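# Clellwoodについて

Clellwoodは、ロボットの学習に使う作業データを集める会社です。人が手で物をつかむ、持ち上げる、置く、布を広げるといった動きを記録し、学習に使える形に整えて、研究室やメーカーに渡しています。ロボット本体は作っていません。学習モデルの開発も、自社での確認に必要な小さなものを除いて行っていません。

社内では収集の仕事全体を「Lidum」と呼んでいます。もとは最初の案件につけた名前でしたが、その案件が終わったあとも手順書と保存用サーバーの名前に残り、そのまま使っています。見積書や納品書に「Lidum一式」と書かれている場合は、収集、確認、整形までの作業を指します。

## 集めているもの

主な対象は、机の上で行う手作業です。工場の専用ラインのように物の位置が決まった作業よりも、物の向きや形が毎回変わる作業の依頼を多く受けています。布はその代表で、一度つかんで離すと、もう同じ形には戻りません。箱は形こそ変わりませんが、つかむ場所や力のかけ方は人によってかなり違います。

記録には、手につけるセンサー付きの手袋、机の横や上に据えるカメラ、手元に近いところを写す広角カメラを組み合わせます。手袋からは指と手首の動きが取れます。位置合わせが必要な物には、白黒のマーカーを貼ります。どの機材を使うかは案件ごとに決めていて、手袋を使わない収集もあります。

記録した作業は、一回分ずつ区切って「例」として数えます。箱を持ち上げて置くまでが一例、布の端をつかんで広げるまでが一例です。途中で物を落とした回も消さずに、落とした旨のラベルをつけて残します。失敗した回が必要かどうかは、依頼元によって答えが分かれるためです。

現在保管している例は3000件を超えました。このうち布を扱うものが1012件、箱を扱うものが800件あります。残りは小物の持ち替え、ケーブルの取り回し、カードや紙をつまみ上げる作業などです。
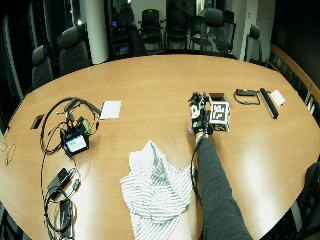

収集の一日は、機材の時刻合わせから始まります。手袋とカメラはそれぞれ別の時計で動いているので、ここがずれていると、あとで指の動きと映像が合いません。開始時と終了時に決まった合図の動作を入れ、二つの合図の間隔を比べて確認しています。間隔が合わない場合、その区間の例は納品に含めません。

次に手袋の較正をします。手を開く、握る、親指と各指を順に合わせる、という動作を一通り行います。手の大きさが違う人に交代したときは、必ず最初からやり直します。前の人の設定のまま記録すると、親指の角度に誤差が出やすいことがわかっています。

収録中に、作業者へ「きれいに動いてください」とは頼みません。普段どおりの速さで、普段どおりに持ち直してもらいます。ゆっくり丁寧な動きばかりを集めた時期がありましたが、そのデータで学習させたモデルは、布が少し寄っているだけで手が止まりました。今は手順書に、物の置き方だけを指定し、つかみ方は指定しないと書いてあります。

## 場所

専用の実験室のほかに、会議室や事務所の一角でも収集します。机の木目、天井の照明の映り込み、後ろに並ぶ椅子など、実際の部屋にあるものが映っているほうが使いやすいという依頼が増えたからです。照明の反射が強い机ではマーカーが読みにくくなるので、カメラの高さと向きを変えて試し撮りをし、読み取れることを確かめてから始めます。

ケーブルや電源、状態を表示する小型の画面は、机の上に置いたまま進めることがあります。映ってはいけない書類や私物は、始める前に確認します。

収集に必要な広さは、机が一つと、機材を担当する人が座れる場所があれば足ります。出張の場合は、電源の位置と机の寸法を事前にお知らせください。丸い机や楕円の机でもかまいません。縁の近くに置いた物は広角カメラで歪みが大きくなるため、対象物はなるべく中央寄りに置くようにしています。

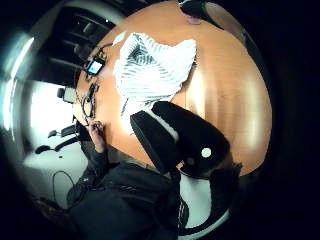 **Rogelio Dela Peña**
Clellwood 収集責任者

私が入社したころ、収集の手順は紙一枚でした。手袋をつけ、録画を始め、布を畳み、録画を止める。それだけです。当時の例は今も保管していますが、そのままでは使えないものがかなりあります。どの時点を開始とするかが人によって違い、手が物に触れた瞬間から始まるものもあれば、その数秒前から始まるものもありました。

この食い違いに気づいたのは、Nasrallahとの共同案件の二月の点検でした。先方が同じ布の作業を200例選び、開始点を一つずつ付け直して、私たちの区切りと並べた表を送ってくれました。並べてみると、ずれ方には担当者ごとの癖がありました。そこで開始点を「手が動き出した時点」に統一し、接触の時点は別の欄に書くことにしました。古い例の付け直しは今も続けています。

区切りの作業には、Worettiという社内の道具を使っています。映像と手袋の波形を上下に並べて見るだけの簡単なもので、見た目はよくありません。自動で区切りの候補を出す機能もありますが、布の作業では候補が外れやすく、最後は人が見て決めます。箱の作業では候補をそのまま採用できることが多いです。

新しく入った人には、区切りより先に手袋をつけてもらいます。自分の手で布を広げてみると、どこで持ち替えたか、どこで力を抜いたかが感覚としてわかり、波形も読みやすくなります。長くつけていると手が疲れるので、交代の間隔は短めにしています。疲れると動きが小さくなり、その変化はデータにも出ます。

## 記録の扱い

作業者には、収録の前に使い道と保存期間を書面で説明し、同意を得ます。同意はあとから取り消せます。取り消しがあれば、その人の例を保管庫から外し、納品先にも連絡します。背景に人が映った場合は、顔がわからないように処理してから渡します。

納品の形式は、映像、手袋の信号、時刻の対応表、ラベルの四つが基本です。対応表には、使わなかった区間とその理由も載せています。ラベルだけの納品や、お手元の映像に区切りをつける作業だけのご依頼も受けています。

## ご依頼の前に

作業の内容、対象になる物、必要な例の数をお知らせください。数が決まっていない場合は、少ない数で試し、結果を見て追加することもできます。液体、刃物、加熱を伴う作業は、現在お受けしていません。対象物をお送りいただくときは、同じ物を二つ以上ご用意ください。収録中に傷んだり、マーカーを貼った面が剥がれたりすることがあります。

このページの内容は2018年3月18日時点のものです。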